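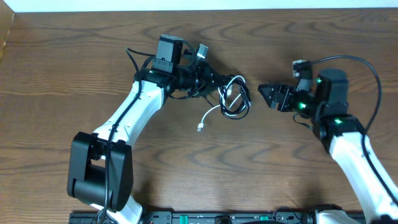 Jhosep Yupanqui
Instructor, Live Performance and Small Venues

Handout for Week 3: Writing a set list

7 June 2021

Last week we talked about load-in and I was asked why we spent an hour on doors. Doors matter. Read those notes again before you book a room with stairs. This week we leave the parking lot and get as far as the stage, where somebody has to decide what gets played and in what order. In most bands this is settled in the van by whoever complains longest. We're going to try to do better.

What a set list is for

A set list tells the band what comes next. That is its whole job, and it's surprising how many fail at it. I have seen set lists in yellow highlighter under a yellow light. I have seen one written entirely in private jokes, handed to a substitute drummer who had joined that afternoon.

It also tells other people what comes next. The person at the sound desk would like to know when the acoustic guitar is going to appear. So would the person on lights, if you have one. Make copies. Put the tuning changes and the instrument swaps on them, in capitals, next to the song title. If the singer switches to keyboard for one song, that goes on too, even if "everyone knows."

The slot comes first

Don't start with your favorite songs. Start with how long you've been given and who the people in the room came to see.

An opening slot of half an hour doesn't hold half an hour of music. You lose time getting on, plugging in, saying hello, retuning, and thanking the headliner for having you. Plan for less than you've been promised and you will finish on time, and the house engineer will remember your name kindly. Overrun and the engineer will remember your name as well.

Jedeo, the four-piece whose early tour diaries are in your reading packet, learned this at the Betlow. They had rehearsed 10 songs for an opening slot that could hold six. They found this out on stage, by having their power cut during the seventh. It was the single. Read the diary entry for that night and note how much of it is about the promoter and how little is about arithmetic. 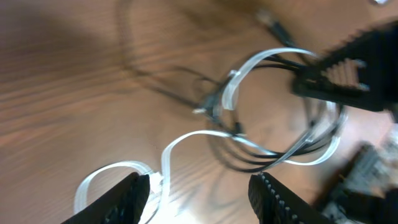 A headline set is a different animal. You have more time, and the crowd has already agreed to like you, at least for a while. Here the danger is the sag in the middle, when the new material has been played politely and the known songs are being saved for the end. People go to the bar in the sag. Bar managers are quite fond of it.

Opening songs

The first song is partly a soundcheck, whatever the poster says. The room sounded one way when it was empty and it will sound another way with coats and bodies in it. Levels will move. Monitors will be wrong. So open with something you could play in your sleep, with every member of the band making a noise in the first verse so the engineer can find them all. A long solo vocal introduction is beautiful and tells the desk nothing at all about the bass.

Avoid opening with:

- the hardest thing you own
- a song with a tuning you'll then have to leave
- anything with a false ending, as people will clap in it and you'll both be embarrassed
- a cover, unless the cover is the reason they came

Keys, tempos and the singer's throat

Write the key and the tempo next to each title while you're drafting. You can take them off the final version. What you're looking for is clumps. Three songs in a row in the same key at the same speed will sound like one long song, and the audience won't know why they've started looking at their phones.

Look at the vocal range in the same way. Singers tend to be brave about this in rehearsal. If the two highest songs sit side by side near the end, the second one is going to be sung by the audience or by no one. Move an instrumental passage, or a song the guitarist sings, in between. If the guitarist doesn't sing, talk for a bit.

Talking

Talking belongs on the set list. Mark where it happens and who does it. The guitarist needs to know that the retune after the slow one is covered, and the singer needs to know that covering it is the singer's problem. Plan a subject. It doesn't have to be a script. "The story about the ferry" is enough of a note, provided there is a story and it has a ferry in it.

One warning: a remark that goes well in a basement does not scale. In your packet there's a transcript from the main hall at Tuvell, capacity 2,756, where a support act tells a long anecdote about a sandwich. In a back room it would have been charming. In Tuvell you can follow its progress by the background noise.

Pauses

Long gaps between songs feel much longer from the floor than they do from the stage. Record a rehearsal, gaps included, and listen to the gaps. It's a miserable exercise and I grade you on it.

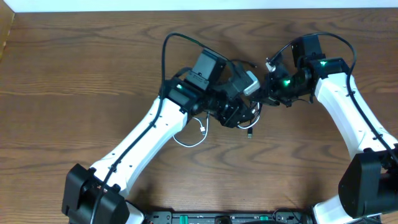 Maribel Restrepo disagrees with me on this and has asked that the handout say so. Her view is that young bands are so frightened of silence that they trample their own endings, and that a quiet song deserves a breath before somebody hits a snare to check it's still there. She would like you to leave the gap after the ballad alone and worry about the other ones. I've thought it over and she's right about the ballad.

The encore

Decide in advance whether there is one. If there is, it has to fit inside your time, which people forget. At a small venue with the only exit through the crowd, leaving the stage in order to be called back means standing next to the merch table for a minute looking modest. Many bands now stay put and announce that the next song would have been the encore. This is fine.

Keep one song below the line, meaning one you'll play if things are running short and drop if they aren't. Everybody in the band must know which song it is. It shouldn't be anyone's mother's favorite.

Exercise for next week

Work in pairs. Each pair takes the Bedoya catalog sheet from the packet, with titles, keys, tempos and lengths, and writes two set lists from it:

Set A: an opening slot, half an hour, for a crowd that came to see somebody else.

Set B: a headline set at the Betlow, with one instrument swap and a singer getting over a cold.

Mark your talking points and your below-the-line song. Add a short paragraph for each set explaining your first and last choices. Reasons along the lines of "it's a banger" will be returned for more detail.

Bring both lists printed at stage size. We'll put them on the floor, turn the room lights down, and find out who can read theirs standing up. Bring tape as well. The department's tape went to the spring concert and hasn't come home.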